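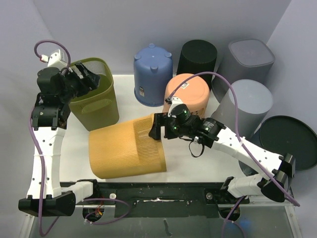
Projektförderung | Berichte und Nachweise

Drucken | Als E-Mail versenden

Zwischenbericht zum Vorhaben »Vorkisel – Regeln für den Betrieb zweiarmiger Handhabungsplätze«

Berichtsstand: 28. Oktober 2020
Zuwendungsempfänger: Bech Verfahrenstechnik
Verbundpartner: Stilora
Projektleitung: Heiðrún Oddsson

1. Gegenstand des Berichts

Der vorliegende Bericht gibt den Stand der Arbeiten in den Arbeitspaketen 2 und 4 wieder. Arbeitspaket 2 umfasst die Betriebsordnung für Arbeitsplätze, an denen zwei Roboterarme in einem gemeinsamen Arbeitsraum Hohlkörper greifen und umlagern. Arbeitspaket 4 betrifft die Dokumentation der Durchläufe und deren Freigabe zur weiteren Verwendung. Über die übrigen Arbeitspakete wird mit dem Abschlussbericht berichtet.

2. Betriebsordnung

Die Betriebsordnung liegt in der zweiten Fassung vor und wird seit August an den Arbeitsplätzen beider Partner angewendet. Gegenüber der ersten Fassung wurden die Abschnitte zur Leitungsführung und zur Belegung der Arbeitsfläche neu geschrieben. Maßgeblich sind nunmehr folgende Bestimmungen:

Vor jeder Schicht ist die Leitungsführung beider Arme in den Endlagen zu prüfen. Leitungen, die bogenförmig über den Arbeitsraum geführt werden, müssen am Handgelenk durch eine Halterung gefasst sein. Eine Berührung mit abgestellten Behältern ist zulässig, solange die Leitung frei gleitet und keine Zugkraft auf die Halterung wirkt.

Während des Betriebs greift kein Mitarbeiter in die Einhausung. Umgefallene oder verkantete Behälter werden durch die Arme selbst aufgenommen. Gelingt dies nicht, ist der Durchlauf zu beenden, die Anlage stillzusetzen und der Vorgang im Schichtbuch zu vermerken.

Ein Behälter gilt als gegriffen, wenn der Greifer den Rand umfasst und der Behälter der Bewegung des Arms folgt. Das Schieben ohne Randschluss ist gesondert zu kennzeichnen.

Beide Arme dürfen sich gleichzeitig im mittleren Bereich aufhalten, sofern für jeden Arm ein eigener Zielbehälter festgelegt ist. Für Übergaben von Arm zu Arm gilt eine verringerte Geschwindigkeit, die im Anhang zur Betriebsordnung festgelegt ist.

3. Behältersatz

Der Behältersatz wurde bewusst uneinheitlich zusammengestellt. Er enthält glatte, gerippte und netzartige Wandungen, runde und eckige Grundformen sowie lose Deckel. Die Behälter dürfen stehend, liegend oder mit dem Boden nach oben eingebracht werden. Etiketten des Handels verbleiben an den Behältern, damit die Oberfläche dem Zustand bei Anlieferung entspricht. Beschädigte Stücke werden ausgesondert und nur durch solche gleicher Bauart ersetzt.

4. Dokumentation und Freigabe

Im Berichtszeitraum wurden 536 Durchläufe aufgezeichnet. Davon sind 244 nach dem vereinbarten Verfahren geprüft und freigegeben. Die verbleibenden Durchläufe befinden sich in der Prüfung, die jeweils durch eine Person erfolgt, die an der betreffenden Schicht nicht beteiligt war. Die Ablage erfolgt im System Stullatano. Der Zugriff ist auf die Verbundpartner beschränkt.

Die Prüfung nimmt mehr Zeit in Anspruch als im Antrag vorgesehen. Ursache ist vor allem die uneinheitliche Kennzeichnung abgebrochener Durchläufe in den ersten Wochen. Die Partner haben sich auf ein gemeinsames Formblatt verständigt, das dem Bericht als Anlage beigefügt ist. Bereits abgelegte Durchläufe werden nachträglich angeglichen.

5. Abweichungen vom Arbeitsplan

Die Unterweisung des Personals bei Stilora wurde später als geplant abgeschlossen. Der Rückstand beträgt etwa vier Wochen und wirkt sich auf die Freigaben aus, jedoch nicht auf die Fertigstellung der Betriebsordnung. Eine Änderung des Finanzierungsplans wird nicht beantragt.

6. Weiteres Vorgehen

Die dritte Fassung der Betriebsordnung soll Bestimmungen zur Reinigung der Bodenplatte und der Tragschiene sowie zur Sichtprüfung der Verschraubungen enthalten. Der Entwurf wird der Bewilligungsstelle vor Inkraftsetzung zur Kenntnis gegeben. Rückfragen zu diesem Bericht sind schriftlich an die Projektleitung zu richten.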